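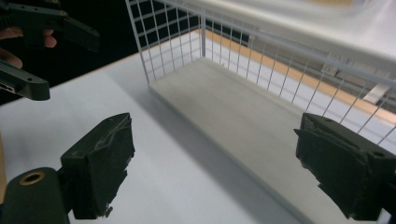
White wire basket, white table.

1/ Okay friends, I promised a thread on how I finally got our family recipes out of the drawer and into some kind of order, and it's the last day of the month, so I'm keeping my promise by the skin of my teeth. Get a cup of something, I do go on a bit.

2/ Some background for the newer folks. When my aunt moved to her apartment she gave me everything she had ever cooked from. Index cards, envelopes, the backs of church bulletins, a page from a phone book with a plum cake written up the margin. I said thank you very much and put it all in a drawer, and there it stayed for 9 years.

3/ I did try once before! I bought a beautiful binder with tabs and spent a whole weekend deciding what the tabs should be. Is a cheese pie a main dish or a baked good? I still couldn't tell you. The binder now holds the appliance manuals and is very happy.

4/ What got me going again was Danica Begović, who has been following me since the sourdough days (hi Danica!). She wrote to say that she sorts hers by who the recipe came from and doesn't bother with the kind of food at all. I read that standing up in the kitchen and had to sit down.

5/ Because of course that's how I look for things. I never think "I want a soup." I think "I want Mrs. Palmer's soup, the one with the barley, that she brought over when the furnace died." So now there's a Mrs. Palmer section, and it has four cards in it, and one of them is for removing candle wax.

6/ The sorting took me most of January, an hour here and an hour there after supper. Please don't try to do it in one go. You will hit a card in your grandmother's handwriting and that'll be it for the evening, and that's fine, that's part of it.

7/ Duplicates! My goodness. We had so many copies of the same date bars, all slightly different. I laid them out side by side and you could watch the sugar go down over the years and the orange peel come in. I kept every one of them and clipped them together. My husband thinks this is silly, but he likes the later bars better too.

8/ Now the practical part, which several of you asked for. I type each recipe exactly as written, spelling and all, and then put my own notes underneath in a separate paragraph. So where the card says "bake till done," it still says that, and below it I've put 350 and forty minutes, check at thirty-five.

9/ Then I scan the card too, front and back. Don't skip the back. On the back of the pickled beets I found a list of who came to Thanksgiving and who sat where, and apparently my uncle was put at the piano bench with the kids. He's sixty-eight now and he was thrilled.

10/ Tariq Usmani asked what to do about old measurements. I've got "butter the size of an egg" in five or six places, and I go with a quarter cup, four tablespoons. A "teacup" I call three quarters of a cup and then see what the dough looks like. And "a slow oven" is 300 in my house. If anyone learned it differently I'd love to hear it.

11/ For the stains, leave them alone, is my advice. I rubbed at a spot on the gingerbread card with a damp cloth and took half the molasses line with it. I've made it often enough to know it was a cup, but I was sick about it all day.

12/ Mio Tsuchiya, who I met on here over a disagreement about rice, told me she had her mother read the recipes aloud and recorded her on the phone. I called my aunt that same night. She read me the poppy seed roll and stopped halfway through to say the card was wrong and always had been. It needs 2 eggs, and it says one. All those flat rolls!

13/ So if the person is still around to ask, please ask them. Start with the one everybody fights over at the holidays and let them wander off the subject.

14/ Next up, in March I hope, is making copies for the cousins. I haven't settled on printing them at home or having it done at a shop, and I'd be glad of opinions, especially about paper that can stand a wet thumb. Spiral binding seems sensible, since it lies flat on the counter.

15/ Oh, and a few of you wanted the plum cake from the phone book page. I'm making it Saturday to be sure of the timing and will post it after that, with the letter P showing behind it in the scan. Thank you for reading all this, and tell me whose card you'd look for first.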